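4.2 Who brings the theory to the table

I should say up front that I came to this part of the study with a hunch, and the hunch was wrong. I'd expected people to pick up their ideas about the Lornach reservoir closure from strangers online and then carry them home. Most of my 49 interviewees told it the other way round. They heard it first from a brother-in-law, or a mum, or someone they'd shared an office with for years, and only went looking on the internet afterwards to see if there was more of it (there always was).

For readers who skipped section 2, the basic claim is that the reservoir was shut in May for reasons other than the algae named in the water company's notice. After that the versions split. One lot say a chemical was being tested on the town. Another lot say the water was quietly sold, and that the algae were put there to cover it. Then there's the Prokopenko version, named after the pump contractor, which holds that the closure date was agreed two years earlier and that a signed copy of the plan is sitting in a drawer somewhere. I never met anyone who had seen the copy. I met plenty who knew someone who had.

Noemi Costa and I coded the transcripts separately and then sat down to argue about them. We agreed on 84 per cent of passages at the first go, and nearly all our rows were over a single code, "half-belief". Noemi wanted it split in two. I wanted to keep it whole, and I still do, though I can see her point better now than I could then. A man who says "I'm not saying it's true, I'm saying it's funny how nobody was sacked" is doing something quite different from a woman who says "I believe it on Tuesdays". We ended up keeping the one code and adding a note to each passage, so anyone who prefers Noemi's way can re-sort the lot from the appendix.

What struck me most was how practical these conversations were. People talked about the reservoir while sorting out who was driving whom to the dentist. One interviewee, a retired bus driver, could date the exact moment he started doubting the notice, as he'd been descaling the kettle and his daughter rang to say her tap water smelled of pears. He told me this three times over two visits, and the pears never changed -- the date did, by a week or so. I don't hold that against him. My own dates for that spring are a mess.

It also matters that the talk mostly happened indoors. We'd put a question in the schedule about the public meeting at the Dostel Hall, thinking it would turn out to be the big turning point, and up to 40 of our people could have been there if you go by who lived near enough. Six told us they went. The rest heard about it second-hand, usually at home and often in the kitchen, and their accounts of what was said from the platform were a good deal livelier than the minutes.

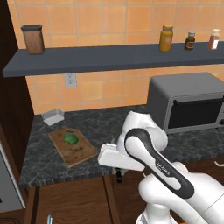

Figure 3. Simulated kitchen worktop with a cutting board and a white robotic arm.

Remo Mancuso has suggested to me that "kitchen talk" is too cosy a name for all this, and that it makes suspicion sound like gossip over the washing-up. Fair enough. But I can't find a better one, and the people I spoke to used it themselves without my prompting. I'd add that it wasn't always cosy. Two sisters in the Wilness group stopped speaking over the pump contract and hadn't made it up by the time I finished the fieldwork.

The other thing I'd flag is how seldom anybody was talked out of anything. I have one clear case, and it was a slow one. A neighbour who had worked on the filters came round several evenings running and went through the closure notice line by line. What did it, by the interviewee's own account, was that he admitted which bits he couldn't explain. I come back to that case in section 5, where it sits rather awkwardly beside the survey results.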